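Materials and Surfaces in the Home
Course notes, Unit 4: Marble and its imitations
Prepared by Mariann Bakos

Please read these notes before the second session of the unit. The first session was about granite and slate, and I will suppose that you still have those pages with you.

4.1 What marble is

Marble begins as limestone. When limestone is pressed and heated deep in the ground for a very long time, its small grains grow again into larger crystals which hold tightly to each other. We call such a stone metamorphic, a word you met already with slate. The main mineral is calcite. Pure calcite marble is white. The gray, green, yellow or red lines which people like so much come from other materials that were in the limestone from the beginning: clay, iron, sand, carbon.

Two properties follow from the calcite and you must know both for the written test. First, marble is soft. Calcite has number 3 on the Mohs scale, so a steel knife can scratch it. Second, marble reacts with acid. Lemon juice or vinegar leaves a dull spot on a polished surface, and this spot is damage in the stone itself. Many owners call it a stain and try to wash it away. It can be removed only by polishing again.

4.2 Why people imitate it

Real marble is heavy, it costs much, and it wants care. For these reasons people have made copies of it for centuries. The painters of churches made false marble on wooden columns with oil color and a feather. In my own region there is a small chapel with an altar of 1689 where all the columns are painted pine, and visitors still knock on them with a finger to be sure. Another old method is scagliola, where gypsum plaster is mixed with glue and pigments, put on in pieces, and polished for many days.

The modern copies are mostly printed. A photograph or a drawing of the stone is put on paper, vinyl or ceramic tile and covered with a clear layer. The quality is very different from one product to another. In the sample box you will find a sheet from Clulo, two tiles from Bech and one roll end from Zomano. Please do not fold the roll end.

4.3 Pattern and color

For our purpose we divide the patterns into three groups. "Veined" means long lines on a quiet ground. "Clouded" means soft areas of light and dark without clear lines. "Broken" means pieces with sharp corners, like the stone called breccia. Gray is the most common color in the cheaper lines, as it goes easily with black and white objects and shows little dust.
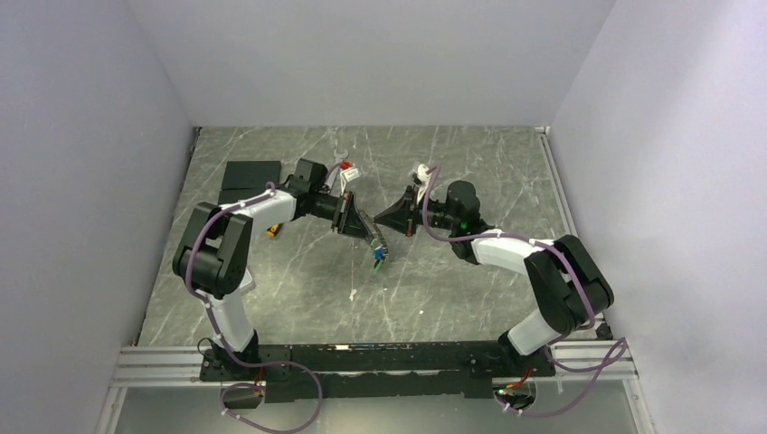
Fig. 4.1. Gray marble pattern used as a floor surface, with black and white equipment.

When you judge a pattern, look at it from two distances. From far, you look for the repeat. A printed floor always has a certain number of different images, and after that the same image comes back. The Rundora catalog lists 29 images for its best tile and only four for its simplest one. From near, you look at the edge of a vein. In real stone the vein goes down into the material, and you can follow it over a cut edge. In a print it stops at the corner or is bent around it.

4.4 A short method for testing

Use only the samples in the box, never a surface in somebody's home.

Touch. Stone feels cool for a longer time than vinyl. Put your whole palm on it and wait.
Weight. Compare pieces of the same size.
Edge. Follow one vein with a pencil point.
Back. Turn the piece over. A ceramic tile often has a grid of ridges behind it.
Acid. One drop of vinegar on the back side, and wipe it after a minute. The teacher does this test.

4.5 Exercise for the next time

Choose one room with a marble or marble-like surface. It can be a bank, a stairway or a kitchen. Write a page on which material you believe it is and how you came to this opinion. Name the pattern group. Then calculate the cost of covering a floor of 66 square feet with two materials from the price list, and add ten percent for cutting loss. If your total is over 2000 dollars, write which cheaper material you would offer to the client.

Bring the page printed. The sample box goes back to the cupboard in May, so whoever missed the touch test should come to me before then.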